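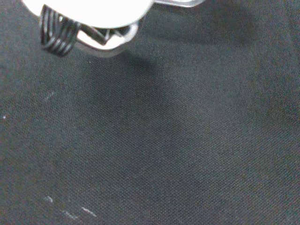
Figure 6. Dark gray fabric surface.

6.2 Filling the Nisilier humidifier reservoir

Perform this procedure before first use and whenever the LOW indicator on the Clandance display cabinet is lit.

1. Set the cabinet switch to OFF and unplug the power cord.
2. Open the lower service door and slide the reservoir out until it stops. Lift the front edge to release it.
3. Remove the cap and the float. Set both on a clean cloth.
4. Fill the reservoir with distilled water to the MAX line.

CAUTION: Do not use tap water. Mineral deposits will block the wick and are not covered by the warranty.

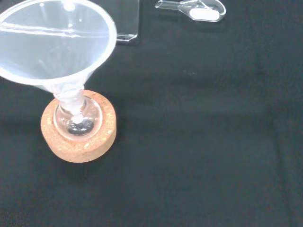 5. Add 12 ml of Krajčí conditioner. Do not exceed this amount.
6. Refit the float with the flat side up, then the cap. Turn the cap clockwise until it clicks.
7. Slide the reservoir back in and close the service door.
8. Plug in the power cord and set the switch to ON. The LOW indicator goes out within 6 minutes.

Note: If code 98 appears, the float is upside down. Repeat steps 1 through 3, then 6 through 8.

Replacement wicks (part 1541) are available from the Dreddale service desk. Replace the wick every March, before the cabinet is recalibrated.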